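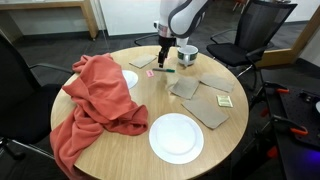

How tight should the base clamps be on a shared bench? Snug by hand, then a quarter turn more. Check them again after the first ten minutes of running.

Table clearing build, quick tips from the Prollville shop

Cloth first. It hides plate rims and the arm will go for the wrong edge. Pinch a fold, lift slow, then look again before you plan the next grab.

Napkins lie flat, worst thing on the table. Crease one corner up if your just testing. Mebrat runs fingers at 18 percent speed, works fine.

Cable slack: leave 21 inches at the elbow, tape teh rest.

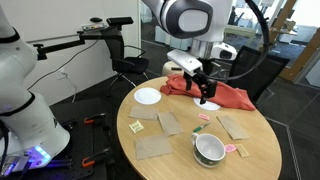
Before you leave

Arms parked, power off, clamps back on the hook if you took them off. Log your runs, we're at 403 since May. Spare finger pads in the Lernau tin, ask Sze-wing if its empty.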